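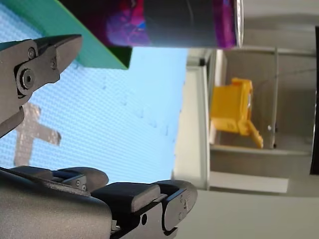
4. Setting Up the Shared Label Printer

Last updated: Jun 30, 2023
Reading time: 5 minutes

This section covers connecting the Iltura label printer to a workstation that runs Fitia inventory software. Complete Section 3 (Installing Fitia) before you begin. You need an administrator account on the workstation and the network name and password for your site.

4.1 Load the label roll

1. Turn the printer off and unplug the power cord.
2. Press both side latches and lift the cover until it locks open.
3. Slide the roll onto the spindle with the labels facing up. The loose end must feed from the top of the roll.
4. Move the green guides inward until they touch the edges of the roll. Do not squeeze the roll.
5. Pull the end of the roll past the front edge of the printer and close the cover. Both latches must click.

CAUTION: The print head stays hot after use. Wait five minutes after the last job before touching any part under the cover.

Note: The printer accepts rolls up to 4 inches wide. For narrower rolls, change the label size in step 3 of Section 4.3 or the text will print off center.

4.2 Connect to the network

1. Plug in the power cord and turn the printer on. The status light blinks amber during startup and turns solid green when the printer is ready.
2. Hold the Feed button until a setup label prints. The label shows the printer name and a temporary address.
3. On the workstation, open a browser and enter the temporary address.
4. Select Network, choose your site network, and enter the password.
5. Select Save. The printer restarts and prints a second label with its permanent address. Keep this label for Section 4.3.

Note: If the second label does not print within 35 seconds, turn the printer off and repeat from step 1. Passwords that contain a space must be entered without quotation marks.

4.3 Add the printer in Fitia

1. Open Fitia and go to Settings > Devices > Add Printer.
2. Enter the permanent address. Leave the port set to 2061 unless your site administrator has assigned a different one.
3. Select the label size that matches the loaded roll.
4. Under Template, select Indalen for shelf labels or Vương for shipping labels. Custom templates are covered in Section 7.
5. Select Print Test Label. Check that the border is complete on all sides and that the bar code scans.
6. Select Finish.

CAUTION: Do not change the template while jobs are waiting. Clear the queue first. Jobs sent under one template and printed under another may carry the wrong item number.

4.4 Set user access

By default, every Fitia user at the site can print. To limit access, open Settings > Devices, select the printer, and clear the box next to each user group that should not have it. Changes apply at the next sign-in.

Questions about this section: Ebise Derese, Technical Documentation

This site uses cookies to remember your language and region. Accept | Manage settings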